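Oiling a wood tabletop vs. poly - what would you do?

fluvia_fan
Posted 28 February 2020

OK so I finally sanded my kitchen table down and now I can't decide. My neighbor Nives swears by plain oil, two coats and done. My dad says polyurethane or don't bother. We eat at this thing every night and I've got two kids who treat coasters like frisbees. Help!

kurodero722
Oil, all day long. I've had mine oiled for 11 years and when it gets a ring I just rub that spot with fine paper and re-oil. Try that with poly - you'll be stripping the whole top. I like a warm orangey tone myself, something along these lines:
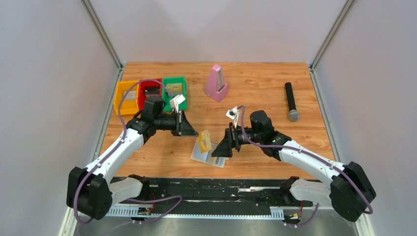

Light orange-brown, grain still showing.

Pale walls help too. My dining room is a grayish lavender and the wood looks great against it.

arik_b
Gotta disagree. Two kids plus spaghetti sauce? Poly. Three thin coats of satin, sand lightly in between, forget it exists until they leave for college. That orange is a bit much for me, but to each their own.

kurodero722
Satin poly still looks like plastic to me, sorry.

arik_b
Then you're putting it on too thick lol

fluvia_fan
Ha, you two sound like my dad and Nives. Leaning oil. How long before I can put plates on it?

kurodero722
I give it a week. Lay your rags out flat to dry outside, don't ball them up!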